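Subject: Re: [wornness-users] Wood grain tiling and the 0.47 roughness default
Date: Feb 8, 2026
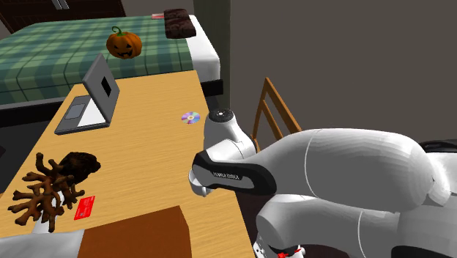 Render 3: desk top, grain with fine horizontal streaks, warm yellow-tan base color.

Replying to the question from the Prukdale texture group. I have trimmed the quote to the parts I can answer.

> We are using the Wornness material pack for interior sets, mostly
> desks, shelving and door panels. Two problems. First, the wood maps
> show visible repeats on anything longer than a couple of meters.
> Second, surfaces that should look handled look the same as surfaces
> that should look new, even with the wear slider at maximum. Is the
> wear mask meant to be generated per object, or do we ship one mask
> for the whole set?

Per object. The shared mask in the pack is a placeholder and should have been labeled as one. It was authored against a flat square with no cavities, so when you apply it to a desk or a door the edge term has nothing to work with. The slider then multiplies a value close to zero, and you get the result you describe.

To generate a mask:

1. Give the object a second UV set with no overlapping islands. The tiling set can stay as it is.
2. Bake curvature and ambient occlusion into that second set. Use the same cage for both.
3. Run the Jakix mask tool on the two bakes with "edge" and "contact" enabled and "dust" off. Dust is a separate layer and should go on last.
4. Store the output as a linear single-channel file. If it is tagged sRGB, the midtones shift and the wear spreads much too far from the edges.

Step 4 is the usual cause of reports that wear looks "smeared." Check it before touching any of the thresholds.

On the repeats:

> We tried rotating every second tile by 90 degrees. This hides the
> repeat but the grain direction is then wrong.

Rotation by 90 degrees is not usable for wood. The grain has a direction and the viewer will read the change as a joint. Rotation by 180 degrees is safe for straight grain, and mirroring across the grain axis is safe if there are no knots near the tile border. The current maps have knots in tiles 18 and 24, so exclude those two from any mirroring.

A better method is to offset each board by a random amount along the grain and leave the across-grain coordinate alone. This requires the surface to be split into boards, either in geometry or with an ID map. For a desk top made as a single slab there are no boards, and I would use a longer source map. The Nedeljković scans are suitable. They were taken along the full length of the plank and the longest set holds 2,141 usable columns after the ends are cropped. At the texel density most of you are working with, that covers an ordinary desk without a repeat.

One warning about those scans: the color channel was not flat-fielded. There is a falloff toward both long edges that looks like soft shading. On a single plank you will not notice it. When planks are laid side by side it appears as a dark band at every joint, and people then try to correct it in the lighting. Divide by a heavily blurred copy along the across-grain axis before use. I have a short script for this and will put it in the contrib folder once the license header is sorted out.

> What is the reasoning behind the 0.47 roughness default? It looks
> too shiny under a large area light.

It was fitted in November against a set of satin-varnished samples, under a fairly small light. It is a reasonable number for that finish and for no other. For oiled wood start higher, and for raw wood much higher. I would also stop using a constant. A roughness map derived from the grain, with the dark streaks slightly rougher than the pale wood, does more for the look of the surface than any amount of edge wear. Keep the range narrow. If the streaks can be seen in the highlight from across a room, the range is too wide.

Related point, since it was raised off list: the wear mask should drive roughness in both directions. Handling polishes some areas and breaks the finish on others. On a desk, the front edge where forearms rest gets smoother, while the corners lose varnish and get rougher. The present shader only adds roughness, so every worn area looks sanded. The branch called two-sided-wear fixes this by reading the mask as signed, with mid gray as neutral. Old masks will need to be remapped, and the conversion is a single scale and offset, documented in the branch readme.

Timing, for those who asked. Baking curvature and occlusion for a set of 47 objects takes me around an evening on an older workstation, nearly all of it occlusion. Dropping the ray count is acceptable for anything that will not be seen close up. Do not drop the bake resolution to save time — the edge term degrades badly and you will end up doing it again.

Open items, none assigned:

- The shared mask needs to be renamed or removed. I prefer removal, but two older projects still reference it by path.
- Height maps are stored at 8 bits. This produces stepping on shallow dents when displacement is used. The sources are 16-bit, so the fix is a re-export.
- The painted metal materials have the same one-direction roughness problem as the wood. I have not looked at whether the branch handles them correctly.
- The docs still give the old channel order. Occlusion is in red, roughness in green, wear in blue. The diagram shows wear in alpha, and that has been wrong for two releases.

If the repeats persist after switching to the longer scans, please send the UV layout along with the render. It is hard to tell from a render alone whether the problem is the map or a scale mismatch between the two UV sets. Attachments over the list limit should go to the upload area, with the file name mentioned in the message.

--
wornness-users
Plain text preferred. Please trim quotes.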